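Kitchen Helpers at Home: Tips for Trying Out Robot Hands Before You Settle on a Pair

By Sobia Ansari
3 Jan 2023

Print this page | E-mail this to a friend

My kitchen column usually sticks to stuck lids and burnt pans, but so many of you wrote in about robot arms after my September piece that I promised a whole page on them. I've now spent a good long while comparing two sets of hands, the Wedari and the Millela, with my neighbor Ehab Saber working the controls whenever my patience ran out (it did, more than once). We tried things in the simulator first and then on my own counter, and I would urge you to go in that order too.

Start in the simulator, even if you're itching to get to the real thing. You can drop a pretend plate all afternoon and never sweep up a thing! Set up the practice kitchen with the sorts of things you truly use. Ours came with a bare table and a gray cube, and I learned very little from that cube. Food and cloth and a basket with handles will tell you much more about whether a hand suits you.

Keep your first task small. One thing to pick up, one place to put it, and then do it 10 times with each hand before you touch any settings. I know that sounds dull, and it is a bit dull, but my first try with the Wedari was lovely and the next four were dreadful, and if I'd stopped at one I would have given you very poor advice.
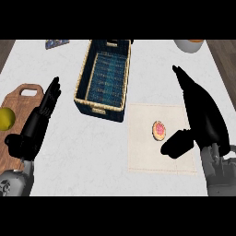 Soft baked things are the hardest test of the lot, and my favorite. A hand that will lift a can of beans all day long can still crush a jam tart to crumbs. Turn the grip strength down to its lowest mark and come up one notch at a time until the hand just holds. With the Millela I stopped at 5, and with the Wedari I had to go to 6, mostly on account of its smoother fingertips. Write your numbers on a card and tape it inside a cupboard door — you will forget them otherwise, I promise you.

Look at the thumb before you look at anything else. Long fingers are handy for reaching into a basket, but it's the thumb that does the holding, and a short one wants the whole hand brought in closer than you'd expect. Come in low and from the side for anything flat. Coming straight down works nicely for lemons and rolled-up dish towels.

Cloth deserves its own practice day. Folded napkins in a stack like to travel together, so you reach for one and get three. Ehab's trick is to pinch at the folded side and lift slowly, with a little pause partway up. A placemat should lie flat with its corners well smoothed down, or a passing finger may catch the edge and take your cookie along for the ride.

Now, controllers. We used the Nirko, a pair of handles you hold out in front of you, and the Rind, a glove. The glove felt more natural to me for the first few minutes, and then my wrist started to ache. Ehab preferred it all the way through. If you have small hands, try the glove on before you pay for it, as mine slipped at the fingertips and the thumb lagged behind. The Nirko was $440 where I bought it, and the shop let me bring it back within two weeks, so do ask.

Give your camera some thought as well. A view from high up is best for finding things on the counter, but it's poor at telling you how far a fingertip is from the food. I added a second view from the side, down low, and my dropped cookies fell by half. Pale dishes on a pale counter are tricky to judge, so put something colored underneath while you learn.

When you move over to the real arms, slow everything down again, keep the knives in their drawer, and have somebody sit by the stop button. I used store-bought cookies for those first real runs and saved my own baking for the following week.

Print this page | E-mail this to a friend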